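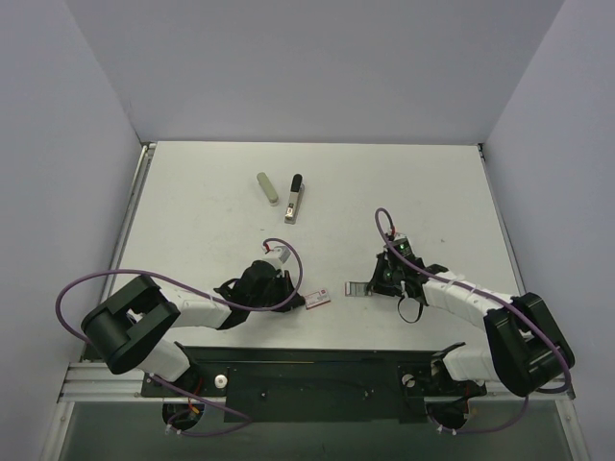
Both arms at the two cards, green light on at the right gripper.

February 11, 2021

OK, so the left arm on Vusosix did it again, and this time I was watching! Run 1463, card sorting, everything going along nicely, and then the left wrist just stopped turning partway through the approach while the rest of the arm carried on as if all was well. Fingers came down at a bad angle and pushed into the tabletop. I hit the stop, maybe a second late (I had my coffee in that hand, lesson learned). No damage I can find, but I don't love it.

The log says it lost contact with the wrist for 28 milliseconds, came back, and then held the old target. So there are really two problems here. One is the dropout, and my money is on the purple cable. It makes that big wide loop off the wrist and over the arm, and when I wiggled it by hand near the black joint housing I got the same error twice. Right arm, same wiggle, nothing at all.

The other one bothers me more. A dropout on one joint should freeze the whole arm, and it didn't. I went back through my notes and we turned that check off in November when the Lombardi firmware kept tripping it for no reason, and then never turned it back on. My fault as much as anyone's, I had it on my list and the list got buried under the move to Plollness.

Done today: check is back on, speed cap down to around half, and I reseated the connector at the base. Tried pulling the plug at the wrist on purpose with the arm barely moving and it froze right away, both sides, which made me very happy.

Not done: the cable itself. Trendville has the shorter ones in stock but I want to measure the full reach first so we don't end up with one that's too tight. Until it's swapped, please don't run the left arm without a hand on the stop, and leave the black strap on the right gripper alone, I still need to look at how low it hangs when the arm comes in flat.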